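3.2 Storage of small household goods

The second part of the survey dealt with where small goods are kept in rented flats and how far residents move them from the place of use. Respondents in Ploltness and Harov were asked to list the items on open shelves, in closed cupboards and on work surfaces, and to state how often each item was handled in a normal week. The form was the same in both towns, except that the Harov version left out the question on cellars, as few buildings there have them.

A total of 1000 forms were sent out, 50 of which were returned blank and left out of the analysis. Items were sorted into 9 classes by use, following the scheme set out in Section 2. Where a respondent gave two places for one item, the place named first was taken as the main one. Items kept outside the dwelling, such as bicycles and garden tools, were not coded.
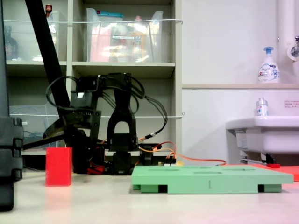 Figure 4. Work surface and shelving.

Open shelving was named more often in Harov than in Ploltness, and the difference held when the age of the building was taken into account. Residents of older buildings tended to use the shelf nearest the sink for goods handled daily, while higher shelves held goods used by season. The same pattern was reported in the earlier Sevamport study, although that study grouped cleaning products with food and its classes can only be compared in part with ours.

Colour played a smaller role than expected. Few respondents said they grouped goods by colour, and those who did mostly lived alone. Labelling was also rare outside the food classes. Several respondents noted that labels had been put on by a former tenant and no longer matched the contents; these cases were coded as unlabelled.

The weekly handling figures should be read with care. They rest on recall, and the forms were filled in during June, when some households were away for part of the month. A follow-up diary was kept by 50 households in the Obi district of Harov, and its results are given in Section 3.3.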